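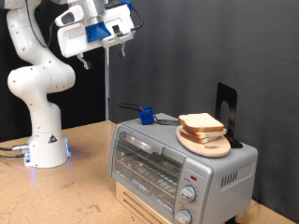
A white robotic arm at a light tan wooden tabletop.

Plokel Housing Office Adopts New Rules for Countertop Cooking Appliances

Sep 13, 2026

PLOKEL – The Plokel Housing Office has adopted revised rules on the use of countertop cooking appliances in its rental buildings. The rules take effect in October and apply to all apartments managed by the office, including those at Tustarden Court and Verstraete House.

Under the current lease terms, which were written when most kitchens had a full-size range, toaster ovens and electric grills are permitted only with written approval from the building manager. The revised terms remove the approval requirement for toasters, toaster ovens, slow cookers and rice cookers. Open-coil hot plates and deep fryers remain prohibited in all buildings.

The office received 300 written requests for appliance approval during the last lease year. The majority concerned toaster ovens, and nearly all were granted. Building managers asked that the requirement be dropped so that their time could be given to repairs and inspections.

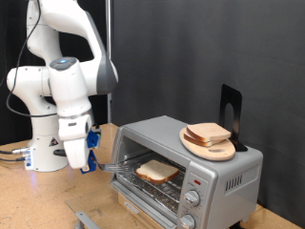
A fork held at the open front of a toaster oven.

Permitted appliances must be plugged directly into a wall outlet. Extension cords and power strips may not be used for any appliance that produces heat. In apartments where the kitchen has only one free outlet, tenants may ask for a second to be installed at no charge. The work will be carried out by Clivness Electric under its existing maintenance contract with the office, and tenants will be given written notice before an electrician enters the apartment.

The new terms also set out where an appliance may be used. It must stand on a firm, level surface with open space on all sides, away from curtains, paper goods and the underside of wall cabinets. Cords may not cross a sink or a walkway. Appliances that produce heat may not be used in bedrooms, on balconies or in shared hallways. Tenants are asked to unplug an appliance before cleaning it or before removing food that has become stuck inside, and to empty the crumb tray often.

Tenants at Verstraete House, where the kitchens are smaller than in the other buildings, raised concerns about the spacing rule during the comment period. The office has agreed to supply a freestanding work table, 36 inches wide, to any household there that does not have enough counter space. Requests may be made at the front desk.

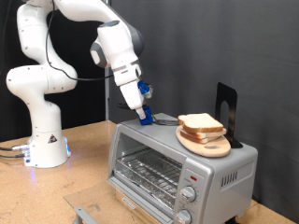 The tables will remain the property of the office and must be left in the apartment at the end of the lease. Households that already own a suitable table or cart may continue to use it, provided that it does not block the kitchen doorway.

Smoke alarms will be checked in every apartment as part of the change. Alarms more than ten years old will be replaced. At Tustarden Court, where tenants have reported frequent false alarms during cooking, the units closest to the kitchen will be moved farther down the hall wherever the fire code allows. The office will spend $1,000 per floor on alarm work in that building, paid from the regular maintenance budget. Rents will not be affected.

Tenants with appliances that are no longer permitted have 90 days from the start of the new terms to remove them. Items may be left at the collection point in the Tustarden Court loading area during regular office hours. Appliances with damaged cords will be accepted there as well, and should be labeled as damaged. The collection point cannot take microwave ovens, refrigerators or anything containing a battery.
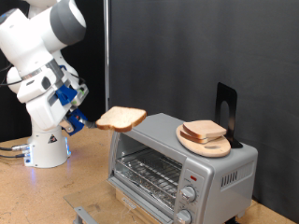 Notices and Questions

A printed copy of the revised terms will be delivered to each apartment before the end of the month. Large-print copies are available on request from any building office. No signature is required, and current leases remain in force with the new terms attached.

Questions about the rules should be directed to the building manager. Requests for outlets must be submitted on the standard repair form, marked "kitchen outlet," and will be handled in the order received.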